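Household Textiles, Session 4: Folding and Pressing Small Cloths
Notes to go with the practical. Tutor: Bernardo Vieira

Last time we got as far as washing and the great shrinking argument, so I'll pick up from the point where you've got a clean, dry cloth in a heap and somewhere flat to put it. If you missed the session, the washing notes are in the Gollomance folder by the door (second shelf, please put it back).

Before you fold anything, find the grain. I know I go on about this! Hold the cloth by one edge and let it hang. A cloth that was cut straight hangs straight, and one that was cut on the skew swings off to one side, and you can iron it until teatime and the corners still won't meet. Half of the seconds in the Jirkgate box are like this. Have a go with a few of those so you know what a bad one feels like.

Picking up. Take the two corners of the same edge, thumbs on top, and lift so that the edge comes up first and the rest stays on the table. People tend to snatch the whole thing into the air and shake it, which is fine for a bath towel, but a light printed cotton just folds back on itself and you start again. Keep a bit of pull between your hands, enough to take the slack out of the top edge and no more.

Then lay it down again away from you, slowly, and let it settle. Smooth from the middle outwards with the flat of your hand. Don't drag from the corners – that's how you get those little ears.
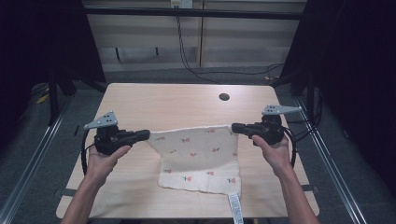
Fig. 2. Small flowered cloth lifted by its upper corners, lower part still flat on the table.

A word about tags. Some of you have been cutting them off, and I do understand, they're a nuisance. Leave them on for this course. For folding, put the tag at the edge nearest to you every time, so all the cloths in a pile face the same way and you always know which end you're holding. If it's a long tag it can lie over the table edge while you work and get tucked in at the last fold.

The fold itself, for a tea towel or anything near that shape: bring the top edge down to meet the bottom one, line up the corners, smooth. Then side to side, smooth again. For the narrow shelves we fold once more, lengthways. If your last fold is fatter on one side, open it up completely and go back to the start. You can't fix it from the outside, I've tried for years.

Pressing. The Kiiskinen iron is the heavy one and it runs hot, so keep it on the 2 setting for printed cotton and press on the wrong side, especially with reds. Press, lift, move on. If you push the iron along like a toy car you'll stretch the hem and the bottom edge goes wavy. A bottom edge that's already wavy can usually be coaxed back with a damp cloth over the top and a bit of patience.

For next time: fold and press 33 cloths from the Cetitlow bag (yes, all of them, it's mostly napkins) and put aside any that won't lie square. Bring those with you and we'll look at the hems together. Reading is the chapter on plain weaves, up to the bit on selvedges. You can skip the tables.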